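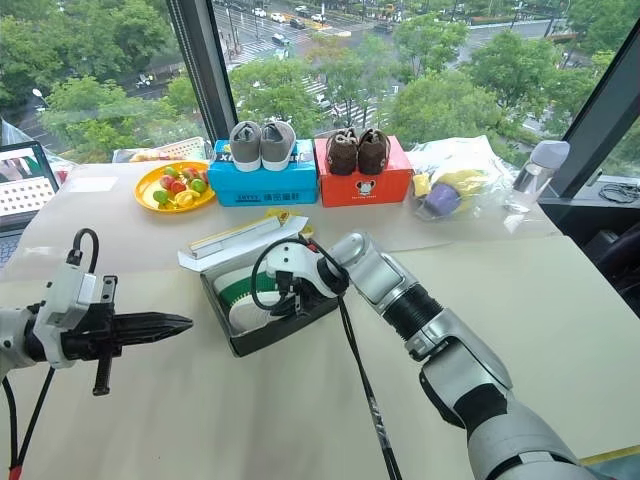
Ingeborg Gasser asked whether "fewer" is ever correct with distances and sums of money, and whether the Ilard style sheet should say so. It now does, and the answers below follow the revised sheet.

Countable and Uncountable Nouns: Frequently Asked Questions

What is a countable noun?
A noun with a singular and a plural form that can follow a number: one chair, 26 chairs. In the singular it needs a determiner (a, the, this, my).

What is an uncountable noun?
A noun treated as a mass: advice, furniture, luggage, rice. It takes a singular verb and does not follow "a" or a number directly. Write "a piece of advice" or "some advice."

Can a noun be both?
Yes. "Paper" is uncountable as a material and countable as a newspaper or an essay. "Coffee" is uncountable as a drink and countable as an order: "three coffees, please." Most learner dictionaries mark each sense separately with C or U.

When is "fewer" used?
With plural countable nouns: fewer errors, fewer pages. "Less" goes with uncountable nouns: less noise, less traffic.

Why is "less than 800 dollars" accepted?
The sum is read as one amount. The same applies to distance, time and weight: less than 26 miles, less than three hours. "Fewer than 800 dollars" would suggest separate bills.

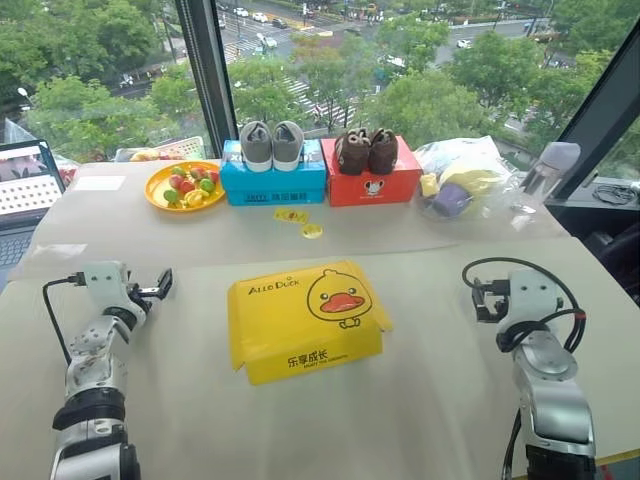
Is "data" singular or plural?
Both are in use. Ilard accepts "the data is" in general text and "the data are" in research papers. Do not mix them in one document.

Which is correct, "amount" or "number"?
"Number" with plural countable nouns, "amount" with uncountable ones. "A number of" takes a plural verb; "the number of" takes a singular verb.

Does the Womon word list mark countability?
Yes. All 2000 entries are checked, with C, U or C/U after each noun. Entries changed in December carry an asterisk.

Are the Kulkarni exercises keyed to this page?
Sets 1 to 3 are. The answer key for set 3 still prints "less items" in line 26; read "fewer items."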